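Ginville Linen and Bedding Program
Progress report to the Prerkeck Fund, March 2026
Prepared by Zulkifli Pasaribu

Where we stand

You asked for a short report on what the second payment has bought so far. The short version is that the sorting is on schedule, the storage is not, and I still have doubts about the folding part of the plan, which I set out in the application and have not lost since.

The program takes in used bedding and soft clothing from households in Ginville, checks it, folds it and sends it out again to people moving into a first apartment or out of temporary housing. We have sent out 455 bundles since the grant began. A bundle is a fitted or flat sheet, a pillowcase and something warm for the top, plus whatever small things we can match to the household. That number is from the sign-out book. The spreadsheet gives a higher one, but it counts bundles that came back and went out a second time, and I would ask you not to use it.

What went right

Intake is better than I expected. People bring clean things. The notice we put in the Zandby newsletter asked for bedding washed and dry, in a bag with the size written on it, and most of them do it. The size is still wrong a good part of the time. A sheet marked full will come out of the bag as a twin, and we find out only once it is on the mattress. For that reason every sheet is now spread on the test bed before it is folded. It costs time, but the complaints about sizes have stopped coming in, and I will take that trade.

Spreading out also catches stains and thin spots that a folded sheet hides. Patterned sheets are the worst for this. A plaid or a busy print will hide a tear until somebody sleeps on it. We turn them over and look at the back.

What did not

Storage. The application promised shelves along the long wall, and the shelves that came were too shallow for quilts. I raised this when the order went in and was told the catalog depth was usable depth. It is usable for pillowcases. Quilts hang over the front and slide down, and then they get folded all over again. We have moved them onto the lower two shelves and put a board across, which holds them in but means you have to lift the board out every time. I am asking for 50 storage bags with handles as a replacement for the last set of shelves, which has not been ordered yet. The cost is lower and the bags can go under the test bed.

The labels are also a problem. The Pace labels we bought stick well to paper and poorly to cotton. We are pinning cards on for now. I would not buy the labels again.

The folding method

This is the section I expect you to read most closely, as the folding was the reason the Fund gave for the larger award. The plan said that one method, taught to everyone, would cut the time per bundle and make the bundles all the same size. I said then that bedding does not come in one kind and I have seen little to change my mind.

For flat sheets and pillowcases the method works. Edges together, thirds, then halves, and it sits square on the shelf. I have no quarrel with that part, and new helpers pick it up quickly.

For fitted sheets it works if two people do it and not very well if one does. The corners have to be tucked into each other first, and a person working alone tends to give up at the third corner and roll it. I have stopped objecting to the rolling. A rolled fitted sheet takes the same room in a bag as a folded one.

For quilts the method as written is no use. A thick quilt will not hold a third fold, and the bulk pushes the stack over. We fold once and roll from the closed end.

Dark clothing and other soft odds and ends are the slowest of all. The black things in particular arrive in a heap, and on a heap of black cloth you cannot find a hem or a sleeve by looking.

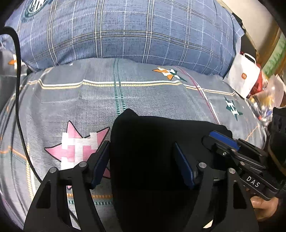 The best we have managed is to lay each piece on something light, pick up whatever point is highest, let the rest hang and look for an edge from there. It is slow, and I would rather report it as slow than average it in with the pillowcases, where it disappears. If the Fund wants a single time per bundle, I can supply one, but I would not lean on it.

We did try a timed comparison. Over 18 bundles the written method came out a little ahead of letting people fold as they do at home. Most of the gain was in the flat sheets, and the people who did best were the ones who already folded that way. I would not call that proof of anything. I would like to run it again with different people before it goes into any summary you publish.

Money

Spending is under the line for supplies and over it for laundry soap and for the dryer, which we run more than planned when bags come in damp. I have moved some of the supplies money across, within the limit in our agreement. The receipts are with the office copy of this report.

Next steps

The bags, if you agree to them, should be ordered before the spring moves begin. I will send a second set of folding times in May, with the quilts and the dark clothing listed on their own lines. The written method will be cut down to the parts people use – flat sheets and pillowcases – and the rest will be a page of notes.

One question back to you. The agreement says bundles must be "uniform in appearance" when handed over. I have not met a household that cared. If that line can come out, we save the time spent refolding, and I would put it into checking the fitted sheets for worn elastic, which people do care about.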